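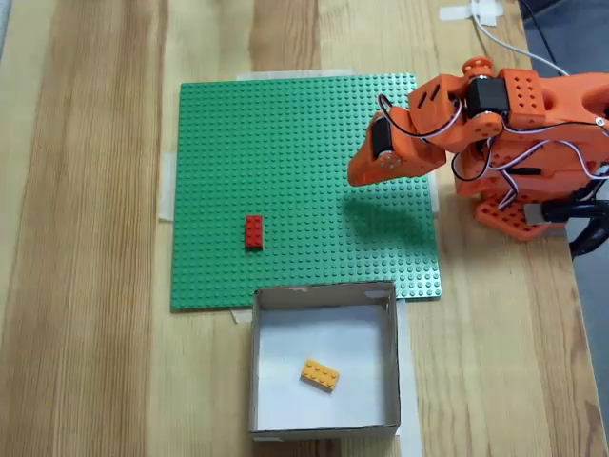
Workshop notebook, October — Flenine tracker board, sleep current

Entry opened 09:40. Purpose of the session: to establish why the second Flenine board draws more current in sleep than the first. Both boards carry the same firmware build and the same SIM provider. The meter was zeroed before each reading.

Readings

Board A, modem off, receiver in backup mode: 33 microamps.
Board B, same settings: 231 microamps.
Board B with the motion sensor lifted from its pads: 46 microamps.

The sensor, or the line serving it, is therefore the principal cause. The interrupt pin on board B is pulled up both by the resistor and by the processor's internal pull-up, and the sensor holds it low when idle. Board A has the earlier sensor, which idles high. The parts list does not record the change. N. Alvarado has been asked to amend it and to write to Abeysekara, who supplied the second batch.

Firmware

The internal pull-up is to be disabled before sleep and the interrupt polarity set at start-up according to the sensor's identity register. A draft is on the Jistham branch. It compiles but has not been run on either board. The text command that reports battery state should remain unchanged, as the Hostesitz server reads its reply by position.

Outstanding

Refit the sensor to board B and repeat all readings.
Check that a wake on movement still sends one message and not 2 — this was seen once last month and never explained.
Cold start time after a long sleep: not measured today.

Bench supply left at 3.7 V, output off. Board B is in the antistatic bag, sensor taped to the lid of the parts tin.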